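Subject: Re: [diecast-small] Flasstead tankers, early vs. late baseplates

> I have two of the Flasstead milk tankers on my bench and the
> baseplates don't match. One has the maker's name in a straight line,
> the other has it curved over the rear axle. Same casting number on
> both, 52. Is one of them a repaint or a swapped base? The curved one
> has the darker blue cab. I paid a little more for it because the
> seller said it was early, and now I'm wondering if I got talked into
> something. Also, the filler cap on the straight one looks thicker.

Oh, what a great pair to have side by side! No, I don't think you got talked into anything. Both of those are right as far as I can tell, and the curved lettering does go with the darker cab on every one I've handled. I've been chasing the 52 for years (it was the first Flasstead I ever owned, bought with birthday money and promptly run down a storm drain) so forgive me if I go on a bit.

The way I understand it, the base tool was redone partway through the run. The curved name came first. When they changed over to the straight name they also closed up the little slot ahead of the front axle, so turn yours over and look there. Open slot and curved name, early. Closed slot and straight name, late. If you have a curved name with a closed slot I would love to hear about it, because I've never seen one and I'd be a bit suspicious of the rivets.

The thicker filler cap is a nice catch. I had to go dig mine out to check, and sure enough, the late one is chunkier. My guess is the thin caps broke too easily coming out of the mold. Half the early tankers you find at shows have a stub where the cap should be, and people have been gluing on caps from the Jevari fuel truck, which look close but sit a hair too far forward. Worth a look with a magnifier before you pay early money for one.

Wheels are less help than you'd think. Both versions turn up with gray plastic and with black, and I've had a late one with gray on the front and black on the back that had clearly never been apart. I wouldn't read anything into it. They used what was in the bin!

Colors, for anyone keeping a list. What I can vouch for from my own shelf:

Curved base: dark blue cab, cream tank, red stripe
Curved base: dark blue cab, white tank, no stripe
Straight base: mid blue cab, white tank, red stripe
Straight base: mid blue cab, white tank, green stripe
Straight base: orange cab, white tank, Semaan Dairy label

The Semaan is the one everybody asks about. It was a promotional order, and the label is paper, so please don't wash it. I did, a long time ago, and I still feel sick thinking about it. The set of 6 with the Semaan tanker in the corner is harder still, and I've only seen the box with the window torn.

My list of Flasstead variations is up to 100 entries as of August and I've got it all typed up now, with a column for base type. I've been doing it in the evenings at the desk where the tankers usually live, so they're up on a high shelf until I finish.

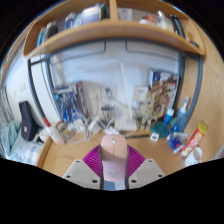

The pink mouse, list night

If anybody wants a copy, write me off list and I'll send it along. It's a plain spreadsheet, nothing fancy, and the Fesance section is still thin. I only have 60 of those down and I know there are more farm trailers than that. If you have any Fesance trailers with the tow hook molded in one piece with the bed, please tell me what color the tailgate is. I've got a theory that the yellow ones all have the separate hook, and one good counterexample would kill it, which would be fine by me.

And back to the original question, could you post the length of the tow bar on your curved one? Measure from the rear of the base to the tip. Mine are a touch different from each other and I can't decide if that's a real change or just one that got bent and straightened.

Really enjoyed this question, keep them coming!

Flasstead and Fesance always wanted, playworn is fine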